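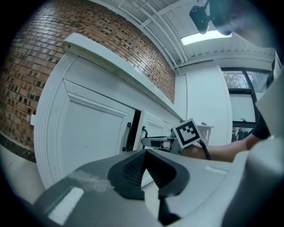 The Bathroom Cabinet: What It Is and How to Look After It

A page for young readers from the Osei Home Learning Library
Reading level: ages 8 to 11

Many bathrooms have a cabinet with a sink built into the top. This piece of furniture is called a vanity. It does two jobs. The top is a place to wash, and the space underneath is a place to keep things.

The word "vanity" once meant a small dressing table where a person sat to brush their hair. As more homes had running water, sinks were added to furniture of this kind, and the name stayed.

The parts of a vanity

The flat top is the countertop. On some vanities the countertop and the sink are made in one piece, so there is no seam where water can collect. The bowl of the sink is also called the basin.

A basin often has a small opening near its upper edge. This is the overflow. When a person leaves the water running with the drain closed, the water reaches the overflow and goes down the pipe. The overflow can carry only so much water, so the faucet should still be turned off after use.

Under the countertop are the doors. A plain door is one flat board. A panel door has a frame around the outside and a panel in the middle, often with a raised strip called molding. Molding is there for decoration, and dust likes to settle on it.

Doors turn on hinges. One side of the hinge is fastened to the door and the other side to the cabinet. When the door is closed, this kind of hinge is usually hidden. Handles are placed on the side of the door away from the hinges. A door is easier to move when it is pulled there. You can test this on a door at home: push gently close to the hinges, then push at the handle side, and compare.

What is inside?

The space behind the doors is dark, and part of it is often taken up by pipes. Below most sinks there is a bent pipe called a trap. The bend always holds a little water, and this water stops bad smells from coming up out of the drain.

Families use the rest of the space in different ways. Spare toilet paper, clean cloths and jars are common. Some cleaning products are dangerous to touch or swallow. If you find a bottle and do not know what it is, leave it closed and tell an adult. In homes with very young children, cleaning products belong in a high or locked cupboard.

Brick in the bathroom

Most bathroom walls are covered with paint or tile, but some have brick. Bricks are made from clay that is shaped and then baked in a very hot oven called a kiln. The type of clay and the heat of the kiln change the color, so one wall may have tan, orange, red and nearly black bricks side by side. The lines between them are filled with mortar, a paste that hardens as it sets.

Where the wall meets the floor there is usually a strip called a baseboard. It protects the bottom of the wall from mops, shoes and splashes.
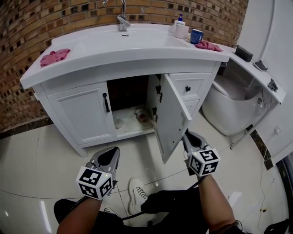
How often should a bathroom cabinet be tidied?

Once a month is enough for the inside of the cabinet in most homes. The countertop needs a quick wipe more often, because soap and toothpaste are hard to remove after they dry.

Tidying the cabinet, step by step

Ask an adult before you begin, and work together if there are cleaning products inside.

1. Open both doors as far as they will go without forcing them.
2. Take everything out and place it on an old towel on the floor.
3. Throw away empty containers. Put aside anything that belongs in another room.
4. Wipe the floor of the cabinet with a damp cloth, starting at the back. Dust gathers in the corners.
5. Let the inside dry with the doors open for 30 minutes.
6. Put back the things you use most often at the front.
7. Close the doors gently, holding the handles. Keep your fingers away from the hinge side.

If the inside of the cabinet feels wet before you start, stop and tell an adult. A pipe may be leaking.

Something to measure

Use a tape measure to find the height of a countertop at home, from the floor to the top. The sample cabinet in the Osei activity pack, called the Dosel, is 33 inches high. Is yours taller or shorter? Write down your answer, then measure the height of your own elbow from the floor. Many people find a sink comfortable to use when it is a little below the elbow - this is one reason younger children may need a step stool.

Words to know

Basin: the bowl of a sink.
Hinge: a metal part that lets a door swing.
Molding: a raised strip used to decorate a door or wall.
Mortar: the material between bricks.
Overflow: an opening that lets extra water drain away.
Trap: the bent pipe under a sink.

Page last reviewed October 30, 2019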